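Products Methods Downloads Support Contact

Grokine > Manipulation kits > Film Handling Kit

Film Handling Kit, with the Girari grasp method

Hi, I'm Hinata Sasaki, and I wrote the grasping method that ships with this kit. I get a lot of mail about what it does and doesn't do, so I asked if I could write the page myself (they said yes, sorry in advance for the brackets).

The kit is for labs that want a two-handed robot to work with clear, floppy sheets. Clear film is miserable stuff for a depth camera. The table shows through it, the lights bounce off it, and the outline your software finds at one moment is gone the next. We spent most of a winter trying to get a better outline and I'd call that winter a write-off.

Girari came out of giving up on the outline – we look for the glare instead! The bright streaks on a sheet shift when the head moves, and the way they shift says a lot about where the film is lifting off the table. A lifted bit is a bit you can get a fingertip under. So the robot leans its head a little, compares the two views, picks a spot and goes in low from the side.

We trained it on 4,000 grasp attempts, all on white tabletops under plain ceiling lights. Then we ran 300 fresh trials on sheets it hadn't met, and it got a clean pickup in nearly 104 more of them than our old outline method did. I'm very happy with that number. I'm less happy with how it does on matte film, where there's hardly any glare to read, and if matte film is your whole job then please write to me before you order. 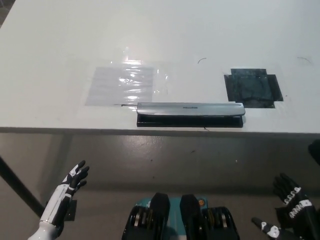

Placement is the part I'm still working on. Picking a sheet up is one problem, and lining its edge up with something long and narrow is another, and the fingers tend to hide the very edge you care about. The current release handles it by letting the second hand hold back until the first has settled. It's slow. Nishimura in our Turton lab has a faster version running and it should go out as a free update in November.

In the kit: the Girari software, 20 practice sheets, the training set on a drive, and a setup guide that I've kept short. You bring the robot, the head camera and a pale table. Orders and awkward questions both go through the Contact page, and I read the awkward ones on Sunday with coffee.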